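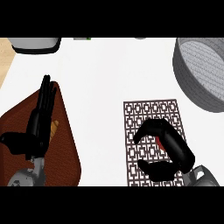

Can you train a two-armed kitchen robot on demonstrations recorded entirely in simulation?

Partly. Simulated demonstrations are good for getting a policy started and for testing whether your training code works, but you'll still want recordings from real arms before you trust it near a real bench.

With that out of the way, Cedness. It's a software and controller bundle for recording two-arm demonstrations in a rendered kitchen, and the company's page would have you believe you can skip the lab altogether. I've been using it since March for a small project at Bandcombe, where we want a pair of arms to tidy a kitchen counter, and I don't believe that. I do think parts of it are worth having.

What you get is a pair of hand controllers, a licence for the simulator, a set of kitchen layouts and a starter library of 2098 demonstrations. You hold one controller in each hand, the rendered arms follow, and every run is saved with camera views, joint positions and gripper state. There's an overhead view and one from behind the arms. Export is painless. Dela Korletey had our loader reading the files before lunch on the first day, and I've had paid datasets that took her a week.

Setup was less fun. The calibration routine asks you to hold both controllers still while it counts down, then complains that you moved. Mine complained if I breathed. The fix, buried in a forum post, is to rest your elbows on the desk, and the manual should just say so.

Now the recording. I started with a plain pick and place on the white counter: a cutting board on the left, a lattice trivet on the right, and one small red object for the right gripper to deal with over the trivet. You'd think it would be the easiest job in the box. It's a decent test, mind you, because openwork is where a cheap simulator usually falls over, with things sinking through the bars or jittering on top of them. Cedness handled resting contact better than I expected. Grasping was another matter. Small objects seem to snap to the fingers a touch early, before I'd call it a proper grip, and a policy trained on that learns to be lazy about closing the hand. On our real arms it's the first thing that went wrong.

There is a setting called contact strictness that's supposed to help. Turn it up and the snapping mostly goes away, along with a good chunk of your frame rate. I ended up one notch above the default and lived with it.

The starter library is the part I'd warn people about. 2098 sounds like plenty. Shireen Magagula went through a batch of them with me over a couple of afternoons and we kept seeing the same approach path, the same wrist angle and the same pause before the lift. I suspect a lot of them are one person's runs with the objects nudged a few centimetres. The documentation says "varied", without saying varied how. If you're gathering examples for a learning system you want the awkward ones in there too, where the operator comes in from the wrong side and has to correct. The library has hardly any corrections. Whoever recorded it was very tidy, or somebody threw the messy ones out.

So we made our own. Kwesi Odoi and I recorded 207 runs between us, and I'd take those over the whole starter library for our task. He's left-handed, and you can see it in which arm he reaches for first. That's worth more than any amount of automatic shuffling. We also asked Sena Boateng to do a session with no coaching at all, and hers were terrible and extremely useful.

Labelling is a mixed bag. After each run you mark it as success, failure or discard, and you can add a note. Good. But the success check that runs by default will pass an object that's hanging half off its target, and it overwrites your own mark if you forget to lock it. I lost an evening to that. Lock your labels in the preferences before you record anything.

The two-arm side is where I'd hoped for more. Both arms track nicely, and I had very little trouble with them fighting over the same bit of space. But almost none of the supplied tasks need two arms. One holds a pose while the other does the job, which makes a data set that looks bimanual on paper and teaches the idle arm to do nothing. You can write your own tasks in a config file, and we've since done one where the left hand steadies the board while the right works. It took a day to write. I'd have liked to see a few of those in the box at this price.

The rendering is all right. The woven basket and the lattice have enough texture to be interesting, the arms look like metal, and shadows are soft and believable. The counter itself is flat white with no grain or crumbs or stains, and I've never met a kitchen like that. There's a randomiser for surfaces and lighting, switched off out of the box. Switch it on. With it off, our vision model fell to bits on a speckled laminate bench.

Support was quick and polite, and only sometimes useful. Roxana Tănase on their help desk sent me a patch for the label overwriting that did work, for what it's worth, though it hadn't made it into the public release when I last looked.

We also trialled the Opoku rig, which uses real arms and a proper leader-follower setup. It costs a good deal more, it takes up a whole bench and you spend half your time picking things up off the floor. The data is better. If you've got the room and the money, buy that first and treat simulation as the extra.

If you haven't, Cedness will get you going. Students and small outfits could do worse, provided they ignore the starter library, change three or four of the defaults and keep a bit of the budget for real recordings. I'd pay for it again at the Jurnby reseller's discount, probably not at full price. The hand controllers are comfortable for long sessions, though the left trigger on ours has begun to squeak.

Three stars out of five. I'll update this if the patch goes public.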